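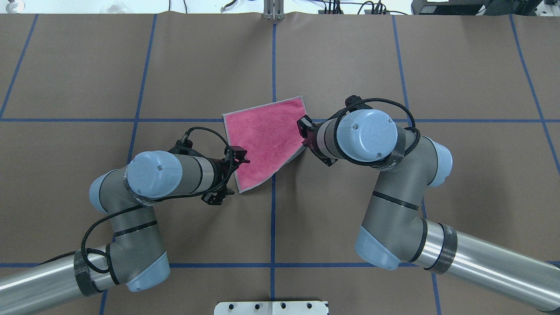

Pink towel on brown paper, panels marked in blue tape

How do I fit the causes of the Peasants' Revolt into one lesson?
2 min read

Emilian Mihăilă
Hello everyone, and thank you in advance, I've had so much kind help on here before! I have a Year 7 class of 34 and just 40 minutes to cover why people rose up in 1381. Last time I tried to do the Black Death, wages, the poll tax and John Ball all in one go, and by the end they mostly remembered that Wat Tyler was killed at Smithfield.

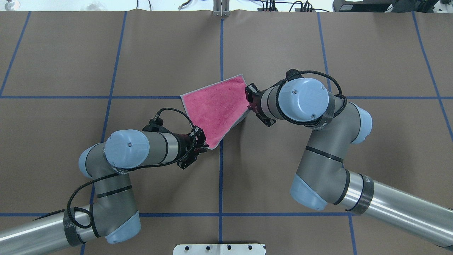
They did love that bit, I must say, but when I asked them to write a paragraph on causes I got a lot of lovely stories and hardly any reasons. Should I drop something, or split it over two lessons and squeeze the Wars of the Roses later on?

Gion Bühler
Oh, I do sympathise! I'd keep all four but give each table only one. Let them read a short card, decide whether it's a long-term cause or a trigger, and then send one person round to explain it to the next table. The poll tax group always wants to be the trigger, and they have a good case, but do ask them why people were already cross before the collectors came. I leave John Ball's sermon till last and read it aloud (badly, in a sort of preacher voice) and it wakes everybody up nicely. Save the paragraph for homework, with "This mattered because" as a starter.

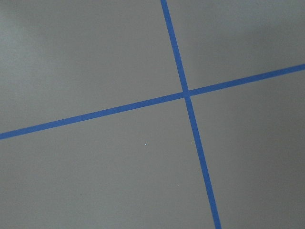 Octavio Londoño
Split it. One lesson on the plague and wages, one on the tax and the march to London. You can do the Wars of the Roses quicker than you think. 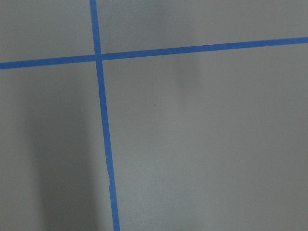
Blue tape crossing on a grey surface

Comments

Bogdan Stanciu: Tried the table swap with my lot before lunch, noisy but really good fun. Mine needed the word "statute" explaining first.

Emilian Mihăilă: Thank you both so much, going with the cards! Gion, could you share the one on wages if you still have it?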